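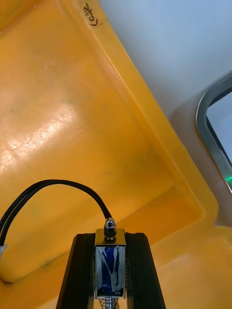
Cubetas Sisine – ficha de datos y guía de uso

README del inventario de piezas pequeñas
Última revisión: 5 de julio de 2021
Idioma de las fichas: español

Resumen

Sisine es el inventario de componentes electromecánicos sueltos del taller Bepari. Recoge qué hay en cada cubeta amarilla, cómo se identifica cada pieza y en qué estado se guardó. El repositorio contiene las fichas en texto, una tabla en CSV y las fotos asociadas. No incluye planos ni hojas de fabricante.

El inventario está pensado para quien tiene que sacar una pieza del almacén y devolverla después. También lo usa el proyecto Wallik, que toma de aquí los actuadores y los conectores para sus montajes de prueba.

Contenido del repositorio

fichas/ – un archivo de texto por tipo de pieza
cubetas.csv – relación entre código de cubeta y contenido
fotos/ – imágenes de cubetas y piezas
cambios.txt – registro de altas, bajas y traslados

La versión actual tiene 100 fichas repartidas en 21 cubetas. Hay 9 fichas marcadas como pendientes. Les falta la medida del cuerpo o el tipo de conector.

Códigos de cubeta

El código se escribe a mano con rotulador negro sobre el reborde. Antes se usaban etiquetas adhesivas en la pared exterior, pero se despegaban al limpiar las cubetas con alcohol y quedaban restos de cola. El rotulador aguanta mejor y se repasa cuando pierde color.

Reglas para escribir el código:

Una letra mayúscula seguida de tres cifras, sin espacio ni guion.
Siempre en el reborde, nunca en el suelo de la cubeta.
El cero va sin barra. La barra se confundía con un 8 en los trazos finos.
Si el código se lee mal, se borra entero y se vuelve a escribir. No se corrige encima.

La letra indica la familia: A para tornillería, B para conectores y cables sueltos, C para actuadores y piezas con bobina, D para sensores. Las cifras no tienen significado propio y no se reutilizan cuando se retira una cubeta.

Campos de cubetas.csv

codigo: texto, obligatorio. Tal como aparece en el reborde.
familia: texto, obligatorio. Se deduce de la letra, pero se guarda aparte para poder filtrar.
pieza: nombre corto de la pieza, en singular y en minúsculas.
unidades: número entero. Se deja vacío si no se ha contado.
conector: color y tipo de la carcasa, o «sin conector».
cable: color del aislante y número de conductores.
estado: nuevo, usado, dudoso o para desguace.
nota: texto libre.

El separador es el punto y coma. La codificación es UTF-8 sin marca inicial. Los campos vacíos se dejan vacíos, sin guiones ni ceros.

Solenoides de empuje y tracción 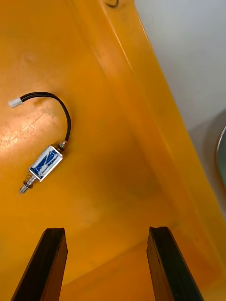 Los solenoides son la parte del inventario que más dudas ha dado, sobre todo porque durante un tiempo se registraron como «electroimán» o «pistón» según quién rellenaba la ficha. Desde mayo el nombre es siempre «solenoide». Para distinguir un extremo del otro se toma como referencia el vástago: el lado donde asoma el metal con el muelle enrollado es el frente, y el lado por donde sale el cable negro es la parte trasera. La tuerca hexagonal de atrás se anota como parte de la pieza y no se desmonta para guardarla. El conector blanco tampoco se corta, aunque el montaje de destino use otro; para eso están los adaptadores de la familia B.

La etiqueta del cuerpo se copia en el campo nota solo si se lee completa. Si falta algún carácter se escribe «ilegible» y el color de fondo, por ejemplo «ilegible, azul». No se rellenan valores de tensión ni de carrera de memoria. Los que figuran en las fichas se midieron en banco, y la ficha lo dice expresamente.

Al guardar un solenoide:

Comprobar que el muelle sigue en el vástago.
Dejar el cable en curva amplia, sin enrollarlo al cuerpo.
No apilar otras piezas encima del conector.
Anotar el movimiento en cambios.txt antes de cerrar el armario.

Estado de las cubetas

Son de plástico amarillo y tienen arañazos finos y roces por el uso. Eso no se registra. Sí se registra una grieta, una esquina rota o un reborde tan gastado que ya no admita el código. Las manchas oscuras se limpian con un paño y alcohol, y si no salen se dejan.

Limitaciones conocidas

El plástico brilla bastante y en muchas fotos el reflejo tapa parte del fondo. Para leer medidas hay que ir a la ficha.
El tono del amarillo cambia de una foto a otra según la luz. No sirve para distinguir cubetas.
Las fotos no llevan escala.
El campo unidades puede ir retrasado respecto al almacén, sobre todo en tornillería.
Las 2 cubetas que vinieron del antiguo almacén Lolten conservan piezas mezcladas – están en la tabla con la nota «sin ordenar».

Cómo proponer cambios

Abrir una incidencia con el código de la cubeta en el título y el campo que hay que corregir. Si se trata de una pieza nueva, añadir una foto con la pieza entera, cable incluido, y otra donde se lea el código del reborde. Los traslados entre cubetas se hacen en un solo cambio, con la baja y el alta juntas, para que la pieza no aparezca dos veces en la tabla.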